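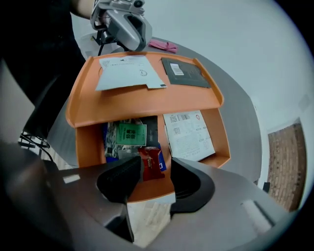
읽는 시간 2분 · 1,688명 읽음

얼마 전에 카탈린 토트의 강연을 다시 봤어요. 회의에서 말이 없는 사람을 어떻게 대할 것인가, 대충 그런 내용인데 두 번째 보니까 처음엔 그냥 넘겼던 데가 자꾸 걸리더라고요.

토트는 회의 때 모두에게 똑같이 5분씩 발언 시간을 주라고 해요. 듣기엔 참 공평하죠? 그런데 저는 그 5분이 제일 무서운 사람이에요. 제 차례가 다가오면 앞사람 말이 하나도 안 들려요(진짜로요, 심장 소리만 들립니다). 그러고는 준비한 문장을 줄줄 읽고 끝. 그걸 참여라고 불러도 되나 싶어요.

예전에 미스트몬트에 다닐 때 팀장님은 방식이 좀 달랐어요. 회의 전날 안건을 메일로 돌리고, 하고 싶은 말이 있으면 답장으로 먼저 달라고 하셨거든요. 저는 그 답장을 정말 길게 썼어요! 한번은 약 100줄을 써서 보냈다가 조금만 줄여 달라는 부탁까지 받았고요. 회의실에서는 고개만 끄덕이던 제가 말이에요.

물론 공감한 부분도 많아요. 조용한 사람이라고 다 수줍은 건 아니라는 말, 이건 여기저기 퍼뜨리고 싶어요. 저는 낯선 사람이랑 얘기하는 거 꽤 좋아하거든요. 다만 여덟 명이 동시에 떠드는 자리에서 끼어들 틈을 못 찾을 뿐이에요. 남편은 반대로 그런 자리만 가면 얼굴이 환해져서 옵니다. 신기해요.

제가 끝까지 동의 못 하겠는 건 "연습하면 누구나 즐기게 된다"는 대목이에요. 연습하면 늘긴 늘죠. 저도 발표는 이제 제법 해요. 그래도 끝나면 여전히 혼자 밥 먹고 싶고, 그날 저녁 약속은 안 잡아요. 잘하는 거랑 즐기는 건 저한테는 아직도 꽤 먼 얘기예요.

3월에 팀 워크숍이 있는데 이번엔 제가 진행을 맡았어요. 일단 돌아가며 말하기는 뺐고, 종이에 먼저 쓰는 시간을 넣어 볼까 해요. 비슷한 거 해 보신 분 있으면 댓글로 알려 주세요.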